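Re: Color bleed on mixed-color prints, cold wash only?

bchisholm
Posted Jan 18, 2026
Second cotton bedspread I've lost to dye transfer. The drum was set to 72 F. Pale ground, dark lettering, and the ground went pink after one cycle. Is temperature the issue, or dwell time?

frade_lane
Dwell time. Unfixed dye moves in cold water too, just slower. Don't let it sit after the spin.

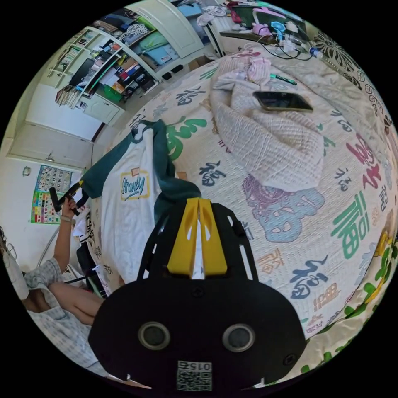
Reactive and pigment prints fail differently. Pigment sits on the surface in a binder and mostly rubs off; reactive dye bonds to the fiber, and what bleeds is the part that was never rinsed out at the mill. My 福 spread has red and navy lettering on a cream ground, so any loose red would show up fast. I run it alone at 93 F — no bleed in 7 washes.

tub_and_line
Disagree on dwell time. I left a test swatch soaking for 23 hours with no transfer. Water volume matters more. High-efficiency machines use too little to dilute loose dye.

frade_lane
One swatch of what? If it was pigment print, that result says nothing about reactive.

tub_and_line
Unknown. No fiber or dye info on the label.

bchisholm
Mine is a front loader, so low water either way. Will try the bulky cycle with an extra rinse and pull it right after the spin.
— Brayden Chisholm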